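4.3 Closing the loop on garment tension

I'll admit that when we started writing Griklow, I thought the hard part of hanging a T-shirt would be seeing the T-shirt. We spent most of the first stretch of the project on the perception stack, and it got pretty good, and the shirts kept ending up on the table anyway. The trouble was what happened between the two grippers once both of them had hold of the fabric. Our first planner treated the arms as two separate problems with a shared clock. Each one got its own path to the rack, each path was collision free, and the shirt in the middle was nobody's responsibility!

So Griklow now plans for the pair. The planner (we call this module Distari, after an older branch name that stuck) keeps a single state for the relative pose of the two grippers and a second one for where the midpoint is headed. The midpoint does the traveling. The relative pose is only allowed to change slowly, and it has its own cost term, which penalizes both stretching the collar and letting it go so slack that the neckline folds over on itself. I like this split a lot because you can tune one half without wrecking the other, and I've wrecked plenty of things while tuning.

Getting the tension signal was messier. We don't have force sensors at the wrist, so Distari estimates the pull from motor current, minus what the dynamics model says the arm needs just to hold itself up. That estimate is noisy near the end of the reach, and cables tugging on the wrist make it worse (our model knows nothing about cables, sorry). We ended up filtering it with a window of 55 samples and ignoring it completely during fast moves. Crude, but the controller stopped chasing ghosts.

Perception still matters, just for less than I expected. The Colombo tracker looks for the neckline and both shoulder seams, and it hands over a confidence with each one. If the confidence on a seam drops, the planner freezes the relative pose and keeps the midpoint moving, betting that the seam will come back into view. If it hasn't come back after 2 seconds, both arms stop and we replan from the last good estimate. All 253 trials reported in this paper were run with that timeout. We tried 5 seconds early on and mostly got to watch the arms sit there.

Figure 2 is from the approach phase, with the shirt held at both shoulders near the rack. The fabric sags between the grippers, and the slack term in the cost is there to deal with exactly this kind of configuration. 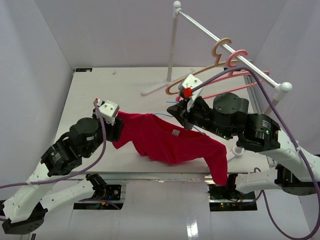 Curis asked, on reading a draft of this section, why we didn't just learn the whole thing end to end and skip the tension estimate, since a policy trained on enough demonstrations ought to pick up the right amount of slack by itself. Maybe it would! My answer is that I wanted a number I could plot when a trial went bad. With Distari I can line up the current estimate against the seam confidence and usually see which one fell over first, and that saved us more debugging time than any other part of the toolchain. A learned policy could still sit on top and propose midpoint goals, and we left the interface open for that. The planner takes a goal and a deadline and doesn't care who sent them.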